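# Storing Small Jewelry Without Tangles

Project report, product and materials course, Gilau
August 20, 2025

## Why we picked this topic

Necklace chains knot when they are left in a pile. Everyone in our group had at least one chain at home that had been given up on. We wanted to find out which kind of storage keeps chains apart, and whether a box that does the job well is also easy to put things back into. A box that works only when the owner is patient will be left open on the dresser with everything beside it.

We started in June with a budget for three storage types: a drawstring pouch, a flat tray with open sections, and a box with hooks in the lid. The pouch came from a market stall. The flat tray was a Festuvwood sample that the school already had. The hook box was bought second-hand at Gough.

## Method

Each storage type got the same 5 chains. One of us put the chains in, closed the container, carried it up and down the stairs between the two floors of the building, and set it down. Another person then opened it and took the chains out one at a time. We wrote down whether each chain came free on its own or had to be worked loose. We did this 8 times for each type.

We also asked people from other classes to put the chains away without any instructions, to see where they placed them. We got 87 answers to the short form that went with this part. Most of the questions were about habits at home, such as where jewelry is taken off and how often it is put away the same day.

## The hook box

The hook box was the one we spent the most time on. Chains hang from a row of hooks inside the raised lid, and the lower part is split into compartments, with narrow ridged slots for rings along the back.
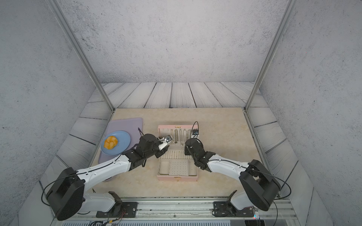 *Figure 1. Jewelry box with the lid raised and necklaces on the hooks.*

Hanging worked well for short chains. Longer ones reached down toward the compartments when the lid was closed, and that is where most of our trouble started. Two long chains on neighboring hooks could cross at the bottom even when they were straight at the top. Leaving one hook empty between them helped. Chains with pendants needed more care than plain ones, and we ended up giving them the outer hooks.

The square insert with the small holes caused some discussion. We think it is for stud earrings, but several people who tried the box without instructions laid a chain across it. The side compartments were clear to everybody.

## Results

The pouch was the worst by far. In almost every round at least two chains came out together. The flat tray did better as long as it was kept level, but on the stairs the chains slid over the dividers. The hook box had the fewest tangles, and all of them involved long chains.

Speed went the other way. The pouch was the fastest to fill and the hook box the slowest. People who said they put jewelry away at night were the ones who complained most about the small hooks.

## What we would change

We made a paper drawing for a box called Flanudo, with a deeper lid and hooks set farther apart. We did not build it. The wood shop quoted 800 for a single piece, more than we had for the whole project, so the drawing is attached as Appendix B. A cheaper test would be to remove every second hook from an ordinary box and repeat the stair rounds with the same chains.

Appendix A contains the form and the tally sheets.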